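Are plastic cups worth washing? A canteen manager argues with her own shelves

The manager of the staff canteen at Turik would like it known that she voted for glass. She lost. The canteen now runs on clear hard plastic, and when I asked whether she had come around to it, she gave me a long look and went to fill the kettle.

We met at 3 in the afternoon, after the lunch crowd had cleared out. I had come with a question I thought was simple, namely whether reusable plastic tumblers hold up the way the catalogs say they do.

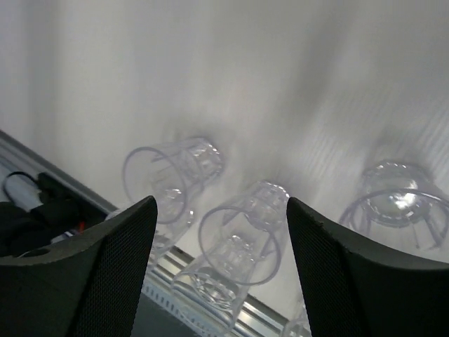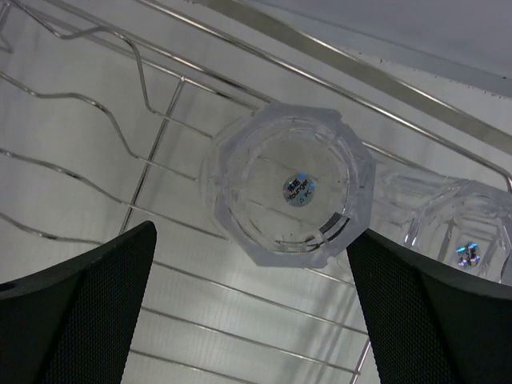
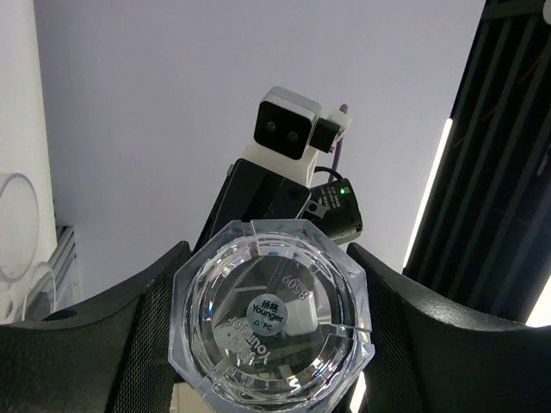
Clear plastic cups, and a wire rack with two of them upside down.

"Everybody who sells you a cup tells you it lasts forever," she said. "I had one salesman from Skevari bounce one off my floor. Fine, it bounced. I don't bounce cups. I wash them."

Her complaint is with the washing. A drop leaves no mark, she says, but a scouring pad does, and once the surface is scratched it looks dirty however clean it is. She bought 80 tumblers in January. When I asked how many she had pulled off the shelf so far, she said 19, and that she was being generous to the ones she kept.

I put it to her that 19 glasses might have broken in the same stretch. She didn't like that much.

"Maybe. But a broken glass is gone. You sweep it up and it's gone. A cloudy cup, somebody puts it back on the shelf, and then a visitor gets it, and the visitor thinks we don't wash up."

The faceted kind has its defenders. The assistant cook, who was wiping down the counter and listening to all of this, said flat sides are easier to hold with wet hands. The manager agreed, then took half of it back. Corners on the outside are all right, she said. It's corners on the inside she can't stand, and she won't order anything without a round inner wall.

"You can't get a sponge in a corner. You think you can. Hold it up to the window."

She is just as hard on drying. Quansah, the supply house the canteen uses, sends out a care sheet that recommends air drying upside down on an open rack. She follows it, and doubts it. Upside down, the base of the cup is now the top, and if there's a hollow in it, water sits there until somebody tips it out. Her fix is to lean the cups a little so the puddle runs off. I asked whether that was on the sheet.

"No. The sheet was written by a person with a very dry kitchen."

Then there are the stickers. Labels on the bases of new cups are a sore point with her. Some of her staff peel them off on the first day, some never do, and she has given up having a rule. Peeled badly, they leave a gummy ring that picks up lint from every towel in the building. Left alone, they lift at one side after a few weeks. She used cooking oil on the gum for a while – it worked, but then the cup needed washing twice.

I wondered if she was being unfair. Plastic is light, it's quiet, and a full tray of it doesn't wreck anyone's back. She granted me the tray. She also granted that she hasn't cut a finger on a broken glass in 6 months, and then said she'd never cut one on a glass before that either.

"I'm not saying throw them out. I'm saying don't tell me it's the same."

Curesov, the office upstairs, is thinking of switching too, and has asked for her advice. She told them to buy a few, use them hard for a month, and look at them in daylight before ordering the rest. They said they'd already seen the catalog.

She offered me water before I left. It came in a coffee mug.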